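# Avaliação do rebatedor de treino Grurov

7 de dezembro de 2023

O presente parecer diz respeito ao rebatedor portátil Grurov, painel de ressalto destinado ao treino técnico de futebol, e resulta do período de utilização iniciado em agosto pelo departamento de formação do Clube Desportivo Stallard. Foram envolvidos os escalões de sub-13 e sub-15, bem como os guarda-redes do plantel sénior. O equipamento foi adquirido ao distribuidor Skandbridge pelo preço normal de tabela, sem qualquer contrapartida.

## Montagem e transporte

O conjunto é fornecido em duas bolsas e compreende a estrutura tubular, a rede elástica, seis estacas para relvado natural e os respetivos contrapesos para piso sintético. A primeira montagem exige duas pessoas e alguma paciência, sobretudo na fixação dos ganchos inferiores, cuja tensão é elevada. As montagens seguintes decorrem com maior rapidez. O manual acompanha o produto em quatro línguas, mas a versão portuguesa contém erros de tradução e troca a ordem de dois passos - recomenda-se seguir os desenhos.

As bolsas têm pegas robustas e cabem na bagageira de um automóvel familiar. O fecho de uma delas cedeu no segundo mês e foi substituído pelo distribuidor sem custos.

## Comportamento em treino

O ressalto é regular na zona central da rede. Nos exercícios de passe e receção a curta distância, a bola regressa com velocidade suficiente para obrigar o atleta a orientar o primeiro toque, objetivo principal da compra. Junto aos tubos laterais a resposta torna-se menos previsível, característica que os treinadores de guarda-redes aproveitaram para trabalhar a reação, mas que prejudica as séries de repetição com os mais novos.

A inclinação regula-se em três posições. A intermédia foi a mais utilizada. A posição mais vertical devolve a bola rasteira e serve bem o trabalho de tabelas; a mais deitada levanta-a em demasia para os sub-13, pelo que deixou de ser usada nesse escalão. Com remates fortes, o painel desloca-se ligeiramente em piso sintético, mesmo com os contrapesos cheios.

Comparado com o modelo Tran, que o clube utilizava desde a época anterior, o Grurov é mais pesado e mais estável. O Tran continua a ser preferível para sessões em pavilhão, onde o espaço de arrumação é reduzido e a bola de futsal pede menor tensão. 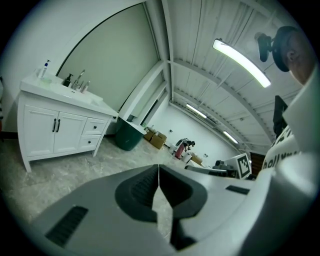

## Durabilidade e assistência

Após 101 sessões, a estrutura não apresenta folgas nem sinais de corrosão. A rede perdeu alguma elasticidade no centro, sem consequências para a maioria dos exercícios. Dois ganchos plásticos partiram-se em dias de frio e foram trocados pelos sobresselentes incluídos na embalagem. O fabricante vende a rede em separado, mas o prazo de entrega indicado ao clube foi de seis semanas, período excessivo em plena época.

## Preço

O rebatedor custou 900 euros, valor a que acrescem 200 euros pela rede de substituição, caso se pretenda ter uma em reserva. Trata-se de um investimento considerável para um clube de formação. Para equipas com um único campo e poucos treinadores por sessão, a despesa justifica-se; para quem treina essencialmente em pavilhão, não se recomenda a aquisição.

**Classificação atribuída:** Bom, com reservas quanto ao manual e ao prazo de entrega das peças.

*Departamento de Formação, Clube Desportivo Stallard*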